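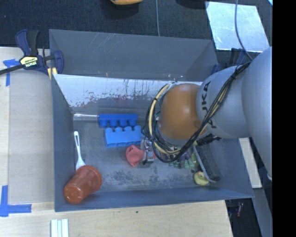

Wednesday, by the Sowa newsletter desk

We use cookies to improve your visit. Accept / Settings

Facundo Saavedra remembers the pick number, 604, for the reason that he had to write it three times in the fault report. The arm went down into the bin, closed the gripper and then did not come up.

"It was pulling, but very softly," he says. "The cable bundle at the wrist was twisted one turn too much. The controller thought it was touching an object, so it waited."

Saavedra works on bin picking at Dranura, where the arm sorts mixed things such as cups, brushes and toy bricks. The cables go around the wrist joint, and each rotation adds some tension. His team had set a limit for the joint, but after a software update in September the limit was not loaded.

How long did it wait? "16 minutes. I was at lunch. This is the part I don't like."

When he came back, a colleague was already reaching toward the bin to free the gripper by hand. Saavedra pressed the stop button first. "The arm was still with power. If the cable slips, it moves, and you have your fingers there."

Now the program refuses to start if the limit is missing, and it unwinds the wrist after every 149 picks. A waiting arm also gives a sound after 3 seconds. Saavedra would like a shorter cable too, but the part from Zasmont has not arrived.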